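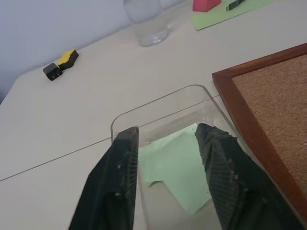

Signing table, light beige top, against the wall.

AUTHOR VISIT ROOM CHECK
Stindach Children's Book Day, Acharya Hall
Checked by: I-hsuan Chien
Date: October 11, 2021

1. Main doors open fully and stay open
OK. Lovely wide doors, the pushchairs will sail through.

2. Fire exits clear and signed
One of two. The exit by the stage is perfect. The back one had a stack of folding chairs in front of it. I've moved them but somebody please look again on the morning.

3. Seating
OK. 25 chairs plus the big rug, and the rug is gorgeous! Edges need taping down on the piano side, where it curls up. Leave the middle aisle as it is.

4. Signing table
OK. Steady, no wobble when I leaned on it (and I really leaned). Queue should come in from the left so it doesn't cross the people leaving with books.

5. Book stacks
Action. Chak-lun Kan's new one, The Lamplighter's Goat, is a hefty hardback and the boxes weigh a ton. No pile higher than 5 copies on the sales shelf, please. In June we had a slide of picture books and a very surprised toddler. Spare boxes go under the stage.

6. Cables and microphone
Action. Lead from the Sivis speaker runs right across the reading corner. Cable cover is in the cupboard, second shelf. Sound is super, by the way, I could hear every word from the back row.

7. Lighting
OK. Reading lamp tested with the Zolby dimmer, no flicker. Bright enough for the goat drawings to show up, which the children will love.

8. Room limit
Sign by the door says 198 for the whole hall. We're expecting about half that, so fine.

9. First aid kit
OK. Full, in date. Extra plasters added for paper cuts!

10. Letter box for questions to the author
Not on the old form but I've added it. One corner of the lid was sharp, now covered with tape. Already stuffed with letters from Year 4 and they are brilliant. One asks if the goat can have a brother.

11. Hot drinks
Keep behind the hatch until the reading ends. No exceptions for authors, sorry Chak-lun.

To recheck before doors: 2, 5, 6.
Signed: I. Chien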